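Cutholm Forums > Robotics and Automation > Faults and Safety
Arm moved by itself after clearing a protective stop
Page 1 of 1

ckerslake
Posts: 21
Posted Tuesday, 9:40 AM

Looking for a second opinion before I put this cell back in service.

We take desktop towers apart with an arm. Lid off by hand, tower on its side, then the robot goes in for the CPU and the memory. Gustberg controller, Trirnano two-finger gripper, our own script running on a PC that sends targets to the controller over Ethernet.

Yesterday afternoon the arm went into a protective stop on the way down to the socket. I figured it had touched the heat pipe or the edge of the cage. The pendant said force limit exceeded. I acknowledged the fault, re-enabled the drives, and reached in to push a power cable out of the way. With my hand in the case the arm finished its move. It went straight down and stopped with a fingertip against the back of my glove. I hit the e-stop with the other hand.

No injury. A red mark, gone by dinner. I had not pressed play on the pendant. I had only cleared the fault.

I have locked it out and written it up. What I want to know is why it moved.

– Carleen

pdx_millwright
Posts: 445
Posted Tuesday, 9:58 AM

You reached into a powered cell. That is the whole report as far as I'm concerned. Re-enabled drives means live. Lock out first, then hands.

Glad you're OK.

ckerslake
Posted Tuesday, 10:05 AM

I don't disagree and that part is in my write-up. But if I clear a fault and do not press play, the arm should sit still. If it doesn't, the next person who follows our written procedure gets the same surprise. The procedure says "clear fault, check clearance, press play." I was checking clearance.

pdx_millwright
Posted Tuesday, 10:11 AM

Then the procedure is wrong too. Check clearance with drives off.

bench_seven
Posts: 63
Posted Tuesday, 10:30 AM

Both things can be true. Bad procedure, and something restarted motion that shouldn't have.

Carleen, is the program running on the controller or is the controller just taking targets from the PC? If the second, my money is on the PC. Also what is your force limit set to, and is anything mounted on the wrist that isn't in the payload setting?

ckerslake
Posted Tuesday, 11:15 AM

Controller is in remote mode and takes targets from the PC. The controller program is a short loop that waits for a target, moves, and reports back. Force limit is 3 newtons over baseline for the approach, low on purpose. The payload was measured with the gripper and the wrist camera on.

Work area is below, from normal running. The CPU is in its socket in the first one and out of it in the second, so you can see how far down into the case the gripper has to work and how close the cage and cables are.
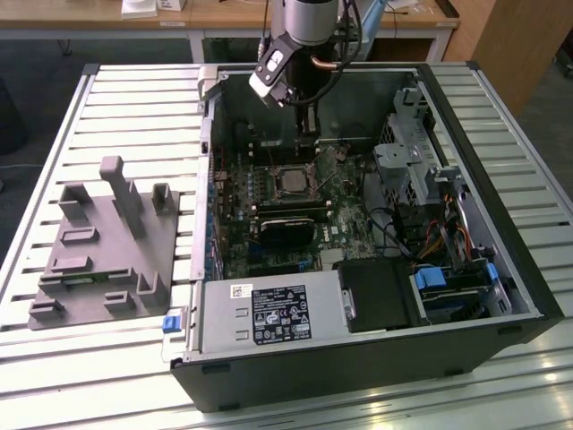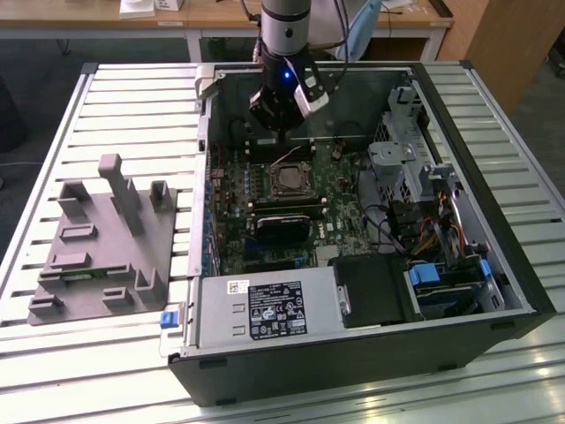 nektarios_m
Posts: 212
Posted Tuesday, 11:52 AM

Thanks, that helps. It is a tight spot. I can see why you would want that wiring pushed back, and also why you'd trip on force if the tower is set down a little off.

I ran a similar setup for two years with the same controller family. Question about the script. When the controller goes into protective stop, what does the PC do? Does it see the stop, or does it only see that the move didn't report back?

If it only sees a missing report, look for a retry.

– Nektarios Margaritis

ckerslake
Posted Tuesday, 12:20 PM

It sees a missing report. There is a timeout of 2,000 milliseconds and then it sends the target again. I didn't write that part but I did approve it. It was put in for a flaky switch we had last February.

nektarios_m
Posted Tuesday, 12:34 PM

OK. So during the stop the PC keeps sending the same target every two seconds. The controller loop isn't running, but the socket is still open, so the messages sit in the buffer. You clear the fault and re-enable. In remote mode on that controller, if the "resume program on enable" box is ticked, the loop picks up again without play. It reads the first message in the buffer and goes.

Check that box. It's under Remote, second page.

slowpoke_dan
Posts: 38
Posted Tuesday, 12:41 PM

I don't buy it. We have the same box ticked on two arms and neither one has ever moved after a force stop. I'd look at the gripper. We had a Trirnano with a bad connector at the wrist and it threw all kinds of nonsense onto the tool I/O line. If your play input is mapped to a tool input, a noisy line could do it.

Check where the cable bends next to the wrist. That's where ours broke.

bench_seven
Posted Tuesday, 12:55 PM

Dan, do your arms have a PC resending targets, or do they run their own program?

slowpoke_dan
Posted Tuesday, 1:02 PM

Own program.

bench_seven
Posted Tuesday, 1:04 PM

Then you wouldn't see it. Not saying the cable isn't worth a look.

ckerslake
Posted Tuesday, 3:30 PM

Results so far. Everything was done with the gate shut and nobody inside it, e-stop in hand, no tower on the table.

1. The "resume program on enable" box was ticked. I don't know who ticked it or when. It is not in our setup sheet either way.

2. Play is not mapped to any tool input. I flexed the wrist cable by hand with the drives off and watched the input page. No flicker. I will still have it swapped.

3. I forced a stop by running the approach down onto a block of foam. Waited. Took the foam away with the drives off, shut the gate, cleared the fault, enabled. The arm moved right away, with no play.

4. Unticked the box, same test. Arm stayed put until I pressed play.

5. Box still unticked, pressed play after leaving it stopped for a while. It made the move, reported, then got the same target again from the buffer, and again, until the buffer was used up. You can't see this, as it is already at the target. But if the arm had been sent somewhere else in between, it would have gone back.

So Nektarios had it.

slowpoke_dan
Posted Tuesday, 3:48 PM

Fair enough. I'm going to go untick ours anyway.

nektarios_m
Posted Tuesday, 4:10 PM

Item 5 is the one I would worry about most now. Unticking the box stops the surprise restart, but old targets are still waiting. Three changes I'd make:

Put a sequence number on every target and have the controller loop throw away anything it has already seen.

Flush the receive buffer as the first line of the loop any time it starts.

Have the PC read the safety status and stop sending when it isn't normal. No retries through a stop.

pdx_millwright
Posted Tuesday, 4:25 PM

And none of that is a safety function. It's script. The gate is your safety function. Why was the arm able to move with someone's hand in there at all? Was the gate bypassed?

ckerslake
Posted Tuesday, 4:40 PM

It was not bypassed. The cell was assessed as collaborative at reduced speed, so an open gate drops it to slow and doesn't stop it. That is how it was when I took it over. It was moving slowly, which is why I got a red mark and nothing worse.

pdx_millwright
Posted Tuesday, 4:52 PM

Slow, with metal fingers, pushing a hand down into a steel box. A hand out in the open can be shoved aside. In the case it gets pinned against the board. I would want that assessment redone before anybody runs it.

bench_seven
Posted Tuesday, 5:01 PM

Agree with him on this one. Contact limits for a hand that can move away and a hand that is clamped are different numbers. Sheet-metal edges in those cases too.

nektarios_m
Posted Tuesday, 5:15 PM

I am a bit less strict. We ran open at reduced speed and it was fine for loading and unloading fixtures. But I wouldn't do it with hands inside a chassis, so in this case we end up in the same place.

ckerslake
Posted Tuesday, 5:45 PM

Decision here is that an open gate now means a full stop, wired through the safety input. The procedure now says drives off and locked before anyone reaches past the table rail. Box unticked and added to the setup sheet, with a check at the start of each shift.

The script changes will take a few days. I'm doing the sequence number and the flush first. The cell stays locked out until those are in and the foam test passes with the PC left resending on purpose. I'll post the loop here when it's done, in case somebody wants to pick holes in it.

Does anyone know if the Gustberg logs record when that box was changed? I found the event log but it only goes back to the last reboot.

nektarios_m
Posted Tuesday, 6:02 PM

Export the full support file from the pendant. Settings changes are in a separate text file in there, with times. It doesn't record who did it unless you have user logins turned on.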